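先把东西全摊到桌上

我想为一个很多人嫌麻烦的习惯说几句好话：做饭之前，收拾之前，搬家之前，先把要用的、要留的、要处理的东西一件一件拿出来，平放在一张桌子上，看一会儿，再动手。

写这篇的起因是上个月我和朋友Parvathi Shetty在电话里争了一场。她觉得这完全是多此一举。她家厨房只有7平方米，灶台旁边勉强放得下一块案板，锅从柜子里抽出来，用完冲一冲又塞回去，一顿饭四十分钟搞定。她说：“你那不叫做饭，叫办展览。”我当时没吵赢，挂了电话越想越不服气，索性写下来。

先说我是怎么养成这个习惯的。前年我从老房子搬出来，打包厨房的时候偷懒，柜门一开，里面什么样就什么样装进箱子。到了新家一拆，三个开瓶器，两个一模一样的削皮刀，一个不知道配哪口锅的玻璃盖，还有一包早就结成块的吉士粉。我抱着那个锅盖在屋里转了两圈，每口锅都试了，没有一口合得上。这个盖子跟着我走了二十多公里，路费还是我出的！那天晚上我把餐桌清空，把厨房的东西全部端上去，一层一层铺开，铺到没地方放筷子。然后我坐下来看。看了大概有一刻钟吧，茶都凉了，可是心里特别痛快，因为我头一回知道自己到底有些什么。

柜子是会骗人的。这话听着有点重，可我真这么想。一个柜子装满了，你只看得见最外面那一排，后面的东西就算还在，跟没有也差不太多。你会再买一个滤盆，因为原来那个被汤锅挡住了；你会再买一瓶番茄酱，因为原来那瓶倒在角落里。等你哪天弯下腰去够一样别的东西，才发现它们都在，安安静静地待了一年半。桌面就老实得多。桌面没有后排，放上去多少就看见多少。

而且东西平放着，从上往下看，样子会变。平时我们看锅，看的是侧面，是高矮；俯着看，看到的是口子有多大，把手朝哪边伸，占多大一块地方。我觉得这才是收纳真正要用到的信息。抽屉也好，柜子也好，量的都是底面积。煎锅的麻烦从来都在那根柄上，锅身再规矩，柄一伸出来，整层隔板就废了。你在桌上转一转它，马上就明白该竖着插还是斜着挂。 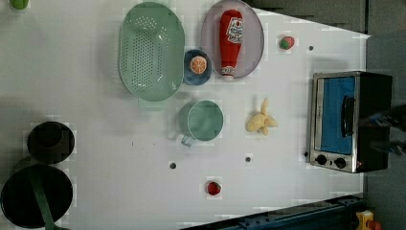
滤盆、量杯、锅和烤箱，番茄酱躺在盘子里，旁边还有玩具草莓和玩具香蕉。

我特别喜欢这样的桌面。白桌子，东西隔开放着，谁也不压谁。薄荷绿的椭圆滤盆那么大一个，单独占一块地方，理直气壮的。番茄酱瓶子放倒在淡紫灰色的盘子里，这一手我要隆重推荐：瓶子滚不走，万一瓶口漏一点，也有盘子接着，不用擦桌子。深蓝的小圆碗里只搁着橙子片，颜色一撞，好看得很！平时在水果盘里，谁会认真看一片橙子呢？

还有那些玩具。有人大概会说，收拾厨房就收拾厨房，把玩具草莓摆上来算怎么回事。我的看法正好相反，我觉得它们最该摆上来。凡是家里有过小孩的人都知道，玩具吃的和真吃的是混着过日子的。我侄女四岁那年，我在米桶里摸到过一根塑料胡萝卜，在冰箱的鸡蛋格里见过一只绒布做的鸡腿。你要是把玩具单独算一类，事先剔出去，那你收拾出来的厨房就是别人家的厨房，过两天照旧乱。不如老老实实承认，香蕉有两种，一种能吃，一种软软的、抱着玩的，两种都得有个地方待着。

我给侄女在最下面的抽屉里腾了一格，尺寸是在桌上比出来的：把她的宝贝全摆开，用手掌一量，宽不过两掌。从那以后她来我家，自己开抽屉，自己“做饭”，做完了往格子里一扔，算是收工。当然她还是会把草莓带去沙发底下，这个我不强求。

说回Parvathi。她的反对意见里有一条我觉得很有分量，就是地方小的人没有桌子可摊。我认真想过这个问题，后来的答案是，不必一次摊完。一个抽屉就够铺满一张折叠桌，今天铺一个，过几天再铺一个。我自己用的是一张Sotora的折叠桌，70厘米宽，打开来刚好卡在冰箱和门之间，人要侧着身子过去，可是它撑得住，也够白。是的，我坚持桌面要浅色。深色桌子上放黑锅，锅就没了；放在白的上面，锅沿、锅柄、哪里掉了一块漆，看得清清楚楚。床单也行，我妈就用旧床单铺在客厅地上，跪着理，理完了四个角一提，该扔的全兜走，动作之利落，我到现在也学不来。

她还有一条意见，说太费时间。这条我不同意。我承认头一次确实费时间，我头一次从晚饭后弄到半夜。可是第二次就快了，因为你已经知道有什么。做饭前的那种小规模的摊就更快，两三分钟的事。西餐厨房里有个讲究，开火之前料要备齐，各就各位；我奶奶不懂什么西餐，她说的是“手边有，心不慌”，意思一模一样。我现在做番茄炒蛋都要先摆：鸡蛋，番茄，盐，糖，碗，锅，铲子。听着傻，可是自从这么干，我再没有过油都冒烟了才满屋子找铲子的狼狈时刻。

有一样东西我要单独说说，就是小烤箱。小家电是厨房里最容易被当成家具的东西，插上电往那儿一放，从此就长在那里了，底下积着面包渣，背后积着油，旁边的空地慢慢堆满了别的东西，烤箱反倒成了一个搁物架。所以摊东西的时候，我主张把烤箱也搬上桌。沉是沉，搬一回你就晓得它占了多少地方，也就会认真问自己一句：一年到头用它几回？我问完以后答案是很多回，于是我把它挪到了台面上最顺手的位置，把那台一次都没打过豆浆的豆浆机送走了。送给楼下邻居，她天天打，隔三差五还给我端一碗上来，这笔账怎么算都是我赚。

量杯也值得夸一句。我以前不用量杯，觉得做中餐用不着，凭手感就好。后来有一阵子迷上做松饼，照着方子来，才买了一个。摊在桌上那天我差点把它归到“送人”那一堆里，手都伸出去了，又收回来，改放在米桶边上舀米。从此煮饭的水再没多过。你看，一样东西脱离了它原来的位置，在桌上单独待一会儿，人就会想起它还能干别的。塞在抽屉里是想不起来的。

我也见过把这件事做过头的人。有一家叫Wata的小店，开过收纳的课，我去听了一次，回来有点哭笑不得。老师要求把每样东西登记在表上，编号，写明购入的年份，写满意程度，一共53个栏目，我填到漏勺就填不下去了。漏勺有什么满意程度可写呢，它漏，我满意。学费400块，我不能说全白交，老师演示的叠抹布的方法我到今天还在用，可是那张表我折起来垫了桌脚。我觉得摊东西这件事，好就好在它不需要表格。眼睛看一遍，手摸一遍，就够了。一旦变成填表，人就不看东西，光看纸了。

也有人往另一个方向走，走到“断舍离”那一头去，桌上摆满一桌，目的就是扔，扔得越多越光荣。我也不太喜欢。摊开来看，本来是一件挺亲热的事。你跟这些东西一起过了好几年，它们替你装过汤，沥过面，烫过手也救过急，现在拿出来晒一晒，问候一声，凭什么就得先准备好垃圾袋？我那个配不上任何锅的玻璃盖，最后就没扔。我拿它盖在水果碗上防小飞虫，大小正好，透明的，里面熟到什么程度一眼就知道。要是当时先想着扔，它肯定第一个走。

颜色这件事，我也想替它争一争。现在很多人家里追求统一，锅碗瓢盆全是一个色，瓶瓶罐罐一律倒进透明的盒子里，标签朝前。看着是整齐，可我走进那样的厨房总有点手足无措，不知道哪个是盐。杂色有杂色的好。绿的是滤盆，蓝的是小碗，红的是番茄酱，一家人谁都不用看标签，喊一声“把那个绿的递给我”就行了。我家有一只Khalaf的搪瓷杯，橘色，难看得非常坚定，跟什么都不搭，可是十几样东西摊在桌上，我第一眼看到的永远是它。找东西找得烦躁的时候，有这么一个显眼的家伙在，心里是踏实的。

有读者可能要问，摊完以后怎么收。我没有什么高明的办法，就说说自己的顺序吧。先收最大的，烤箱、大锅、滤盆，它们能去的地方本来就少，先让它们挑。再收带长柄的，煎锅一类，找一条缝插进去，或者墙上钉个钩子。碗和盘子放中间收，小东西最后，因为小东西塞哪儿都行，正因为塞哪儿都行，也最容易塞丢，所以我会让它们在桌上多待一晚，第二天早上做早饭的时候，用到哪个，就顺手把哪个放在用它的地方。这个办法是偷懒偷出来的，那天实在困了，剩了一桌零碎就去睡，早上迷迷糊糊煎蛋，煎完发现盐罐和胡椒自己跑到灶边去了。我就没再动过。

做饭的人和收拾的人如果不是同一个，那就两个人一起站在桌边看。这是我最想劝大家试试的一点。我姐姐和姐夫为了厨房吵了很多年，一个嫌对方乱放，一个嫌对方把东西藏起来。去年九月我去他们家住，撺掇他们摊了一次，姐夫看着满桌子的东西，指着一个小煮锅说，这个我一直以为是你的，所以不敢用。姐姐说我以为是你的。两个人愣了一下，笑得不行。锅现在用来煮奶，每天早上都用。

至于Parvathi，前几天她发来一条消息，说她趁着换柜门，把东西都拿出来了，桌子不够，连洗衣机盖子上都摆了一排。她在最里面翻出一口Troterano的小砂锅，是她自己买的，连标签都没撕，她完全不记得有这么回事。我问她打算拿来干什么，她回我说先炖个豆子，炖好了再跟我接着吵。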